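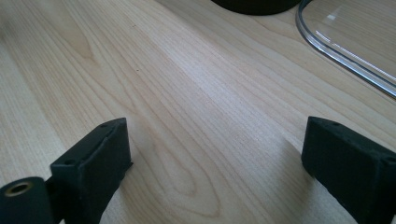 Leire Segura asked at the end of the last session why the loops in a tabletop bother people who are trying to lay an even finish. Her words were that she sanded the whole board the same way and it still came out looking like two different boards. The notes for this unit start from her question.

Unit 7: Reading the surface of a pale wood table
Furniture Care, evening course
Notes by Benedikt Aebischer

1. Where the figure comes from

A tree adds a layer each year. When a log is sawn, the saw crosses those layers at some angle, and the angle decides what you see on the face of the board. If the layers stand close to upright in the board, the face shows fine, fairly straight lines. If the saw runs closer to flat along the layers, the face shows arches and long closed loops. The trade name for this is cathedral figure. One board can show both, with loops in the center and narrow lines toward the sides.

Loops do not mean the wood is damaged. The board should be treated as sound unless you find a crack or a loose spot with your fingernail.

2. Looking before touching

Do this part first and write it down. Most of the mistakes in April came from people who opened the oil before they had looked at the table.

Clear the top and wipe it with a dry cloth. Stand at one end and look along the grain, then move to the side and look across it. Bright light flattens the color of pale wood, and a patch under a lamp or near a window can look worn when it is only reflecting. Change your position and see if the patch moves with you. If it moves, it is shine. If it stays where it is, make a pencil note of it on your sheet (on the sheet, please, the table is used by three other courses). 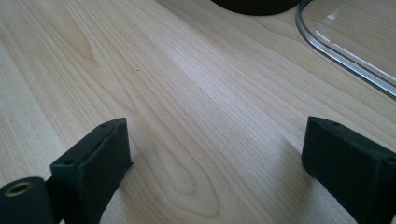 Fig. 1. Fine diagonal grain with an elongated looping figure. The pale sheen across the middle is reflected light.

3. Terms used on the worksheet

Grain direction: the way the lines run along the board. Always give it in relation to the table edge nearest you.
Figure: the pattern you see on the face, such as loops, arches or stripes.
Streak: a narrow line of different color running with the grain.
Knot: the place where a branch started. Grain bends to go around it.
Sheen: how much light the surface gives back. It depends on the finish and on where you stand.

4. Knots

A knot is usually harder than the wood next to it. Sandpaper on a soft pad takes more from the wood around a knot than from the knot itself, and after enough strokes there is a low ring you can feel. Use a hard block near knots. The end grain in and around a knot can also drink more oil than the rest, so put on less there and wipe it sooner.

Color is a poor guide. Many knots are dark, but a pale one is easy to miss. Look at the lines first. Where they curve around something, slow down.

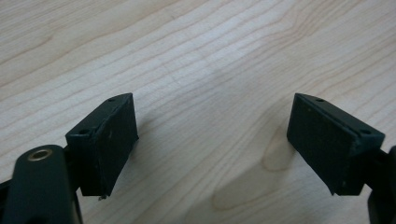 Fig. 2. Pale oval knot. The grain lines curve around it in arcs.

5. Answer to the question about uneven finish

Where the board shows loops, the fibers often rise toward the surface at a slight angle. More open ends are exposed, and these take up more oil or stain than the straight areas. Even sanding does not change this. What helps is a thin first coat, a wait of 16 hours, a light pass with fine paper along the grain, and a second thin coat. Test on the underside first.

Oona Peltonen tried this on an offcut with the Joleline oil and with plain linseed. Both pieces are on the shelf in Room 23. Compare them near the window and again under the ceiling light.

6. For next time

Choose one table at home. Draw the top on a full sheet, mark the grain direction with arrows, and draw in any loops or knots at their right place. Add where the light was coming from. If the table is painted or covered, use a cutting board or a shelf.

Read pages 16 to 18 of the Ogundipe booklet. Trudy Maihi has spare copies. Sheets go in the tray by the door before the session starts.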